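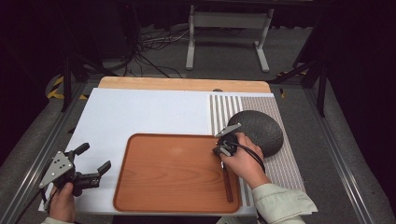 Where does the water in a well come from?

It comes from rain and melted snow that went down through the soil and filled the small spaces in the ground below.

Chapter 2
Water Under the Ground

Many students begin this course with the idea that a well reaches an underground lake or river. In a few regions with caves this can be true. In most places the water is held in sand, in gravel, or in the cracks of rock, and it moves through them very slowly. The aim of this chapter is to explain how it gets there, how it travels, and how it returns to the surface.

We will use one area through the whole chapter, so that the reader can become familiar with it. Jillholm is a village of 900 people on the lower side of a long sandy hill. Its water comes from a single well, registered as well 3038. Sullville lies further down, on clay, near the river. The two places receive almost the same rain, but their ground behaves in very different ways. A shallow hole dug at Jillholm after rain is soon dry again. At Sullville, a hole of the same size keeps its water for many days.

Two words are needed before we continue. Porosity is the share of a soil or rock which consists of empty space. Permeability tells us how easily water can pass through it. Students often mix these two. Clay has high porosity, because it has a very great number of tiny spaces, but its permeability is low, for the spaces are so narrow that water can hardly move in them. Gravel has larger spaces, well connected, and water runs through it quickly.

A layer which holds water and also gives it to a well is called an aquifer. The upper surface of the full zone is the water table. It is usually not flat. Under a hill it rises, under a valley it falls, and it often follows the shape of the land in a softer form. It also changes with the seasons. At Jillholm the water table is lowest in November, after the dry months, and then it climbs again during the winter.

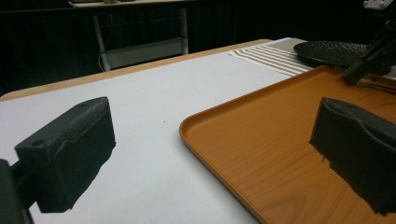 It was objected, after the first edition, that we speak of the water table as if it were a clean line, and that anyone who has dug a trench by hand will remember a long stretch of damp soil before any water stood at the bottom. We accept this remark. Above the water table there is a zone, called the capillary fringe, where water is pulled upward between the grains. In coarse sand it is thin. In silt it can be much thicker, and the roots of trees make good use of it. Section 2.3 treats it more fully than before.

The next question is how the water moves. It flows from places where the water level stands higher to places where it stands lower, and the slope between them is called the hydraulic gradient. In the Tillbridge valley we have two observation wells which are 200 meters apart. From the difference in their levels we can calculate the gradient, and if we also know the permeability, we can estimate how much water is passing between them. The measurements are given in the Condori tables at the end of the book. Please keep them open while you read Section 2.1, which begins with the wells themselves and the way in which the levels are taken.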